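Bromstead, 10/04/2019. Talk notes: moisture movement in solid and laminated tops.

Slide 1. Start with the basic point: wood moves across the grain and barely at all along it. Any fixing that ignores this will split the board or pull loose. Pritero trial began in June 2001, 195 boards, same store room throughout.
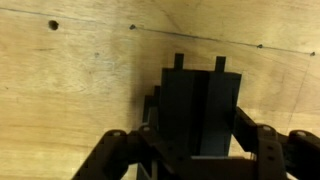
Plywood face with a line and small holes along it.

Slide 2. Plywood as the control. Crossed layers hold each other, so movement is small both ways. Do not spend long on this — the room will know it. Go to solid tops and slotted fixings. Slot runs across the grain, screw snug, washer free to slide.

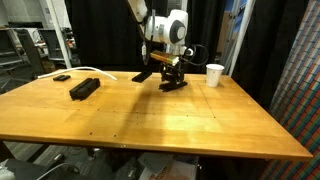 Gonçalo Henriques wrote after the draft went out that slots are wasted if the finish glues the washer down, and that he would oil before fitting. Agreed, add to slide 3.

Slide 3. Finish slows the exchange of moisture but does not stop it. Coat both faces equally. One coated face gives cupping. Read out the Brandão result for the 560 mm tops, then pause for questions.

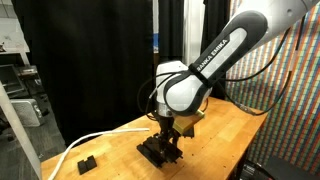

Light butcher-block top under the arm.

Slide 4. Glue lines. Alternating the rings matters less than matching moisture content before clamping. Mention Pelta meter, pin type, readings taken at mid-board.
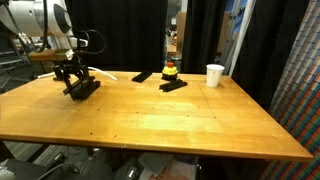 Readings at the ends run low and should be thrown out. For the 858 mm tops, allow a wider slot at the back rail and fix the front edge hard. Handout has the table. Last slide is contacts only.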